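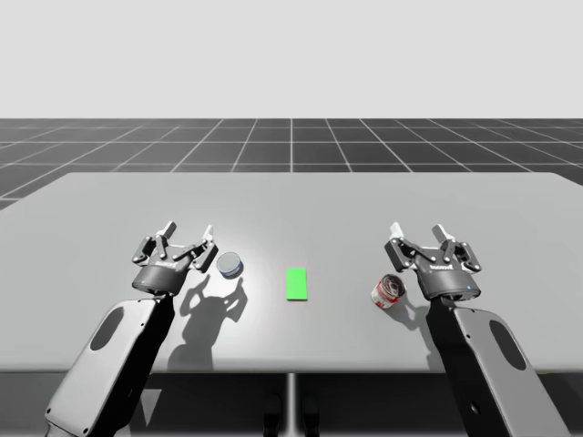
A wide gray table with a dark gridded floor behind it.

About Kastier Language School

Kastier is a small language school in Kadmont. We teach Persian and Thai to adults, in person, on weekday evenings and Saturday mornings. We also teach one course in Mazandarani, a language spoken along the Caspian coast of Iran. It runs once a year if enough people sign up.

The school is owned and run by Farzad Naseri and Fongchan Boonyarit. They met while teaching night classes at the same community center, and opened Kastier after the center cut its language program. The first term had two classes and a borrowed whiteboard. Last year 153 people took at least one course with us.

Who studies here

Most of our students have a personal reason to learn. Many are married into a Persian or Thai family and want to talk with their in-laws. Others grew up hearing the language at home and can follow a conversation but can't read a menu or write a letter. A few are planning a long trip or a move. We do not prepare students for university entrance exams, and we don't teach children under 16.

You don't need any background in languages. If you have never studied one before, tell us when you register and we'll suggest a section that moves a little slower.

How classes work

A standard course is 30 hours of class time, spread over one term. Classes are kept small enough that everyone speaks several times each evening. Teachers use the language you are learning from the first day, with English for grammar points and for questions at the end.

Reading and writing start in the second week. Some schools put this off and teach from spelled-out versions of the words. We tried that for two terms and went back. Students who began with the real alphabet were slower in the first month and well ahead by the third – and they did not have to unlearn anything.

Homework takes an hour or so between classes. It is usually a short recording to listen to, a page of handwriting, and a few sentences to write about your own week. Teachers mark it by hand and return it at the next class.

Persian

Farzad leads the Persian program. He grew up in Sari, studied geography, and taught high school before he moved here. There are four levels. The first two cover everyday spoken Persian as used in Tehran, along with basic reading. The third level moves to newspaper articles and letters. The fourth is a reading group that picks its own texts, and students can repeat it as often as they like.

The Mazandarani course is his too. There is very little teaching material in English, so he wrote his own workbook, which now comes to 42 lessons. Students should have finished Persian level two before they enroll.

Thai

Fongchan leads the Thai program and teaches the beginner sections herself. She spends much of the first term on tones, with short drills at the start of every class. Her students learn the consonants in groups by sound class, and most can read simple signs by the end of level one. There are three levels, plus a Saturday conversation hour that is open to anyone who has finished the second.
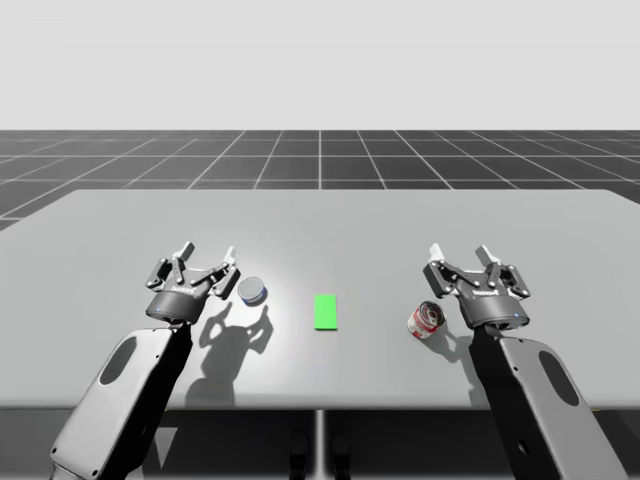
The library

Kastier keeps a lending library of 300 books and recordings. It has dictionaries, picture books, novels, cookbooks, radio plays and a good number of old school readers. Current students may borrow two items at a time for three weeks. Former students are welcome to keep borrowing for a small yearly fee. If you have Persian or Thai books you no longer need, please write to us before bringing them in – we have run short of shelf space for novels.

Fees and registration

Fees are due by the second class. You may attend the first class of any beginner course before deciding. If you withdraw after that and before the third class, we refund half. Returning students get first choice of sections, and remaining places go in the order that forms arrive.

Students who want to skip a level take a short placement talk with one of the teachers. It is free and there is nothing to study for.

Finding us

We are on the second floor of the Floria building in Kadmont, above the pharmacy. The street door is locked after six, so use the side entrance in the evening and take the stairs or the elevator. Parking behind the building is free on Saturdays. The school is closed for all of July, and email is answered once a week during that month.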